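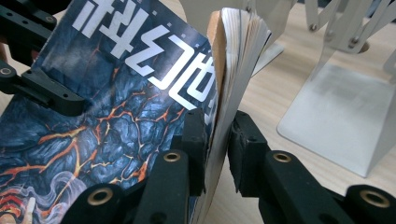
Fig. 1. Hand-held gripper, paperback held near the spine. White book stand behind.

Notes from the open day visit, Fri 26 March -- Durcombe site
Intro to Robot Handling, spring handout. Read before lab, bring a copy.

For anyone who missed the bus: we had the morning at Durcombe, in the handling hall on the ground floor. Two demonstrations, then questions. These are my notes tidied up a bit, not a full record. Slides from their side are promised but haven't come yet.

1. What they do there

Durcombe collects handling data for household and library tasks. The person does the task with a gripper in hand, camera on the gripper, and the recordings go to train a policy that later runs on an arm. No arm in the room for the first demo. Some of you asked where the robot was. Next door, second demo.

The book work is one strand, called Majali. Started in January. 1,854 usable recordings so far, target is 2,000 before they train again. Usable = task finished, object stays in view for the grasp, no hand in shot. They throw away more than I expected but wouldn't give a number.

2. Demo one: books and stands

Task family: pick up a paperback, place on a stand, take off a stand, turn it round, close it. 17 variations on the task sheet. We saw maybe half before the group had to rotate.

Points to take from Fig. 1:

-- Grasp is close to the spine. One jaw on the outside of the cover, the other on the pages. Compare with the box grasps from week 3, where both contact faces were rigid and parallel.
-- Pages have fanned and bent. The object's outline is different from that of the closed book, and a model that only knows closed books has a problem.
-- The title characters are upside down from the camera's side. Orientation is therefore a real variable in the data. Don't assume text is upright, don't assume you know which end is the top.
-- Glossy cover, small reflection near the title. Light is soft and even and you still get one.
-- Jaws are squared-off blocks. Contact patch is small compared to the book.

The demonstrator's advice was to close slowly and stop early. Too much squeeze and the cover creases, too little and the book rotates in the jaws under its own weight. Write this down as the torque problem: weight acts at the center of mass, grip is off to one side, so there is a moment about the contact. Friction over a small patch has to resist it. You will do the calculation in problem set 4.

Someone asked why not grip in the middle of the cover. Answer: thickness. A closed book gripped across its face needs a wide opening and you lose the clearance on the stand side. Also hard to get under a book lying flat on a table -- they slide it to the edge first, two separate recordings.

3. Demo two: the arm

Different strand, called Drulosden. Arm on a bench running a policy trained on an earlier batch. Same kinds of moves, slower. We watched five attempts at placing a book on a stand. Three fine. One landed leaning and was counted as a fail, which started an argument at the back of the group. One the arm stopped short and waited, and the operator reset it.

What to notice (I'll ask in class):
-- how success was defined, and who decided
-- what happend to the pages during the lift
-- whether the approach direction changed between attempts. I thought it did, on the fourth

Approach was from above every time except that one. Their guess is the training recordings, most people come in from above when they are standing up.

4. Questions from the group, short version

Does the cover design matter? They think yes. Dark, busy covers make it harder to find edges. Crack patterns, vein patterns, anything with strong lines across the middle can look like an edge. No test results shown, so treat as opinion.

Hardbacks? Later. Stiffer, heavier, and the jacket slips.

Is the stand fixed to the table? No, and in the second demo it moved when bumped. Failures from a moving stand are logged separately.

Can students record? Yes, see below.

5. Follow up

Grirnana is the shared booking page for the recording stations. We have 2 slots a week until the end of term. Sign up in pairs. One holds the gripper, one keeps the log. Swap halfway. Sleeves rolled up please, they had to drop recordings for cuffs.

For the write up, one page:
a) pick one grasp you saw, sketch it, mark contact points and center of mass
b) say which way the object wants to rotate and what stops it
c) name one thing that a single wrist view cannot tell you about the grasp. "It might slip" is not enough, say what you would need to measure it
d) suggest one change to the task sheet

Hand in at the start of the next lab. Sketches by hand are fine, photos of sketches are fine if I can read teh labels.

Reading: chapter on friction cones, the first half only. Skip the proof.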